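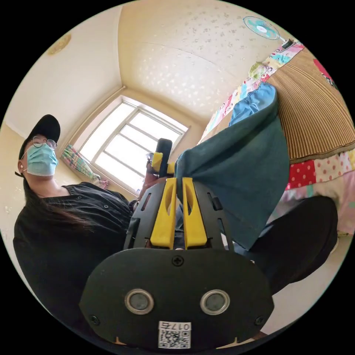

Gripper 017G, fingers closed on a teal cloth.

Gripper fingers hold thick cloth fine but let go of thin cloth. What should I adjust?

Asked by foldingfan66 in Tools and Machines > Robots and Automation
3 replies

Hi all! I look after a hand-held gripper that we use for folding and laying out cloth, and I love this thing more than is reasonable. It's the type with a black base plate and two yellow fingers standing up from it in a slotted black frame. Mine is labeled 017G on the sticker by the QR code, in case anybody here has a sister unit.

Up until July it would pick up anything I pointed it at. Now it does great on towels and quilts (seriously, it'll hold a folded quilt corner all afternoon) but thin stuff slides out, mostly pillowcases and shirt fabric. It grabs, I lift, and when I'm halfway up one side of the fold creeps out and then the whole piece drops.

What I've tried so far:
- wiped the fingers with a dry cloth
- squeezed the handle harder (helps a little, but my hand gets tired)
- turned the whole gripper over and came in from the other side, same result

When the fingers are closed on nothing, I think I can see a little daylight between them near the tips on one side. I'm not sure if it was always there. There's a Phillips screw at the top middle of the plate and two smaller screws near the lower corners, and I haven't touched any of them because I don't know which ones hold what. The round metal-rimmed openings in the plate I've left alone too.

The gripper came to us through the Trendton project and the only paper with it was a packing list. Total use is 2,000 grips by my tally sheet. Is that a lot? Do fingers wear out? Can I fix this on a kitchen table or does it have to go back?

Thanks in advance, and if anyone wants to talk about cloth handling in general I am so here for it.

cellkeeper_zurnasis

You've already found it, I think! Daylight at the tips on one side means the fingers are closing crooked. A towel is squishy enough to fill the gap and a pillowcase isn't. I had exactly this on one of ours at Zurnasis and it was very satisfying to fix.

Do the paper test first. Cut a strip of ordinary printer paper as wide as a finger, close the fingers on it, and pull gently. Then do it again with the strip only under the left edge of the tips, and then only under the right edge. If one edge holds and the other lets the paper slide out, the fingers are crooked. If both edges slip the same amount, you have worn or dirty tips and can skip the next part.

For crooked fingers:

Take all the cloth out and open the fingers fully.
Find the screws that hold each finger at its base. Leave the plate screws alone for now, they may have nothing to do with it.
Wiggle each finger sideways by hand. On mine, one had noticeable play and the other was solid.
Loosen the screws on the loose finger by half a turn. Please don't take them out! Ours had tiny washers behind them and I spent a lunch break on the floor.
Close the fingers on a folded strip of paper so they push each other flat, and keep them closed.
Tighten a little on one screw, then a little on the other, going back and forth until both are snug.
Repeat the paper test on both edges.

Use a hand screwdriver, not a powered one. Snug is plenty. I stripped a thread by being too proud of my wrists.

After that, try 12 lifts in a row with your thinnest pillowcase and write down which ones drop. One good lift doesn't tell you much. With 12 you'll know.

Please come back and say how it went!

gus_in_grerkemow

2,000 is nothing. Clean it properly, it's lint. Dry wiping just moves the lint around.

slowstitch

The answer with the paper strips is really good, do that one. I'd only add a couple of things from the cloth side, since I came into robots from sewing and still get excited when the two meet.

Lint does matter, so I half agree with the reply above mine. Dryer sheets and fabric softener are worse, though. They leave a slick film on whatever touches the cloth, and a dry rag won't get it off. I use a drop of dish soap in warm water on a cotton swab, go over the inside faces of both tips, then wipe with plain water and let them dry all the way. Go easy around the slots in the fingers because fuzz packs into the corners. An old soft toothbrush gets it out. Stay away from strong solvents until you know what your fingers are made of (I clouded a set once and had to order new ones).

How you pick up makes a big difference with thin fabric too. Pinch a fold so there are 2 layers between the tips, and come in square to it. If you catch the fold at an angle, one corner of the tips does all the work and you get that creeping you described, even on a gripper with nothing wrong with it. With a big piece, let the rest of the cloth lie on the bed or table as long as you can, so the tips aren't carrying the full weight while you're still getting settled.

And check that the handle closes all the way every time. If it stops early, look for thread wound around something in the frame. I pulled a long piece of Đàm thread out of mine (lovely thread, very strong, terrible thing to find in a machine) and the grip came right back.

If you do the alignment, mark the position of each finger against the frame with a pencil line before you loosen anything. You can always go back to where you started that way.

Comment from foldingfan66

Oh this is wonderful, thank you! Paper test done: left edge holds, right edge slides straight out. So crooked it is. One finger does wiggle. I also got an embarrassing amount of fuzz out with a toothbrush. Going to draw my pencil lines tonight and do the screws in the morning with coffee, and I'll post my 12 lifts when I have them.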